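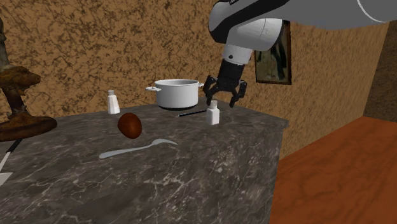

Veined gray marble against a mottled wall, in a computer rendering.

Two Hours Among the Slabs: Open Day at the Mumthorpe Stone Yard

By Bronwyn Bolger
August 13, 2026
7 comments

I have reached the age at which a person will drive 79 miles to look at countertops. My sister-in-law, Bimla Tomar, drove, so technically I was driven, but I packed the sandwiches and I will take my share of the blame.

The Mumthorpe yard opens to the public every summer. For the rest of the year it sells to fabricators and kitchen firms, who presumably know what they want. We did not. Bimla is redoing her kitchen and has been "nearly decided" since December. I came because I was promised a saw.

Parking was in a field behind the yard, and the field had opinions about sandals. At the gate we got a paper wristband, a pair of safety glasses, and a leaflet with a map that showed the restrooms in two different places. Neither was right. They are behind the loading dock, past the forklift charging station, in case you go.

The tour was led by Kalevi Kokkonen, a tall man with a very quiet voice, which would have been fine in a library. He began with the slab hall. If you have only seen stone in those little square samples that fit in a purse, the hall is a shock. The slabs stand upright in racks, leaning on each other like tired commuters, and you walk down the aisles between them feeling underdressed. Every one has a name. We passed Winter Harbor, Old Senator, and something called Duchess Smoke, which was brown.

Kalevi explained that marble started out as limestone and was then heated and squeezed underground for longer than anyone in our group wanted to think about. The veins are mostly other minerals that got in along the way. He also explained that marble does not care for lemon juice, vinegar, wine, or tomato sauce. A man near the front asked what it did like. Kalevi thought about this for some time and said, "Flour."

Then came the saw. It is a bridge saw, it runs under a constant spray of water, and it goes through a slab at the speed of a person reading a menu. I loved it. We stood behind a clear screen and watched a sink opening get cut, corners first. The cutting water is collected, settled, and used again, and the gray sludge left at the bottom gets pressed into cakes. There was a table where you could hold a piece of the sludge cake. There was a line for it.

Polishing was next, and louder. Martti Sjöberg, who runs that end of the building, let us run a hand over a piece of granite at each grit. The first felt like a sidewalk. By the end it felt like a bowling ball. Honed is the stage in between, and Bimla has now heard of honed, so that's another month gone.

The talk in the showroom was by Sointu Kiiskinen and was titled "Living With Stone," as though it might leave its socks on the floor. She was very good. Her advice was to bring a cabinet door with you, look at the whole slab before you buy any of it, and ask where the seams will fall before the money changes hands. She also said to be careful about pairing a busy counter with a busy wall. Bimla wrote that down and underlined it, then spent a quarter of an hour in front of a busy backsplash.

There was a small display of sealers at the back. The one they were pushing was called Nasow. It comes in a bottle the size of a thermos, with instructions in very small type. We bought it. We own no stone.

Lunch was a food truck called Chauke, parked by the offcut bins. I had a grilled corn thing and a lemonade, and was careful where I put the lemonade down. The sandwiches came home with us untouched.

Offcuts were for sale by the piece, cash only. I got a green one to roll pastry on. I do not make pastry. It weighs as much as a dog, and Bimla had to back the car through the field to reach it.

She has it down to 2 slabs now, one in Mumthorpe and one at Stillavia, which is farther away and has its own open day in the fall. I am told there is a bigger saw.

Contact | © 2026 Bronwyn Bolger | Back to top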